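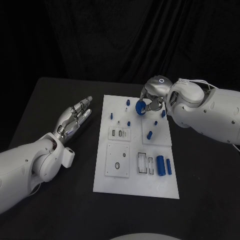

Geltareo set-up guide, section 3: Recording on the blue parts board
By the Plekorier bench team | Updated August

Read section 2 first if the arms haven't been homed today. This section is only for recording examples on the parts board. The cable task has its own.

Before you start

1. Curtain closed all the way across behind the table. Gaps let in window light and the camera exposure jumps around.
2. Wipe the table and the board. Dry cloth only.
3. Board flat on the table, square plate with the two round holes on the lower left, slotted fixtures next to it. If it's turned around the episodes can't be used.
4. Check that arm cables have slack. Bend each wrist through its full range, slowly, watch the loop on top.
5. Open Brurero, pick the task "gear and pegs", wait for both arms to show Ready.

CAUTION: Keep your own hands off the table once Brurero says Ready. Need to move a part? Press Hold first. Every time.

Setting out the parts

6. Big cylinder and slim cylinder upright, lower right, beside the slots. They stay there for this task.
7. Small pegs on the upper half. Start layout comes up on the Brurero screen, copy it by eye, a finger's width off is fine. We want some spread.
8. Check the parts for chips. A chipped gear goes in the Grube return bag, not back on the board.

Note: the layout changes every few episodes. Don't skip ahead to one you like better.

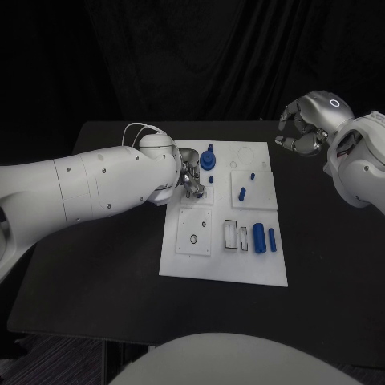
9. Press Record. Wait for the tone, then move. Anything before the tone gets trimmed off anyway.
10. One hand works, the other waits clear of the board. Crossing arms over the middle will trip the collision stop and you lose the episode.
11. Grip the gear by its rim. Come down from above, straight. If it tips, let go, back off, try again in the same episode. Recoveries are good data, keep them.
12. Release, lift clear, both hands up, press Stop.
13. Mark it: Good, Recovered or Bad. Bad means a part left the board, an arm stopped by itself or you forgot what you were doing. Be strict.

CAUTION: Don't push down to seat a part. If it won't go, it isn't lined up. Forcing it bends the finger joints and then teh hand is out for repair.

How many

Target is 500 marked episodes per task, Good and Recovered together. Last set was 457 after review, which trained ok but was weak on the smaller pegs. If the set is short, top it up with small peg layouts first.

Take a break when you get slow. Tired driving looks jerky in the recordings and the policy copies it.

If something goes wrong

Error 304: hand lost its zero. Hold, open the fingers fully, run Hand Zero from the menu, record one throwaway episode and check it.
No tone on Record: disk is full, usually. Move finished sets to the shared drive.
Camera image too dark or washed out: lock exposure again, see section 2. Re-do the last 3 episodes if you're not sure when it started.
Part out of reach: Hold, put it back by hand, start a new episode. Do not carry on with the old one, the jump confuses the training.

End of session

14. Arms to Park. Wait untill both have stopped.
15. Parts in the tray, board stays put.
16. Upload, then check the episode count on the server against your own before you log out.

Saturday sessions: upload is slow because of the backup, leave it running and don't shut the PC down.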